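The Case for the Returnable Plate

16 November 2018

Public bodies that serve food have grown used to throwing away what the food is served on. In the district of Falow, the municipal canteens, the library café and the summer events program together discard up to 600 disposable plates on a busy day. Each one is used for less than the length of a lunch break. The position of this association is that the practice should end, and that the district should not wait for a state rule before ending it.

The usual objection is cost. A reusable plate must be bought, collected, washed and stored, and a paper one needs only to be bought. The comparison is incomplete. Disposal is paid for as well, from a separate budget line that the canteen manager never sees. When the Otell community hall put the two figures on the same page in February, its board voted to buy 500 hard plates and to cancel its standing order for paper ones. The hall has 50 tables and one dishwashing machine, and it has managed.

A second objection concerns labor. Kitchen staff are already stretched, and this association does not propose to add to their duties without adding to their hours. Any district policy should say so in writing. A scheme that depends on unpaid goodwill will last one season – perhaps 2 – and will then be cited as evidence that reuse does not work.
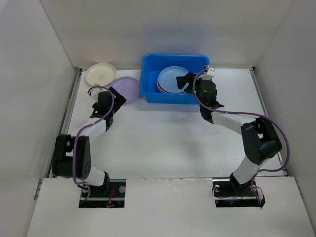
Collection deserves more attention than it has received. Many reuse schemes are designed around the purchase of good dishes, with little thought given to how they come back. Returns should be simple enough that a visitor needs no instruction, and the container should stand out from its surroundings, as a bright blue bin does against pale walls. Plates of different colors can go into the same bin, and there is no need to insist on a matching set. The return point should also be on the way out of the room, at a height suitable for children and for wheelchair users.

The supplier Prundico has offered the district a leasing arrangement, and the Didenko Street school has asked to be included. Both proposals merit a proper hearing before the next budget is adopted. We ask that the district publish its disposal costs for food service – by site and by month – so that residents can judge the matter for themselves.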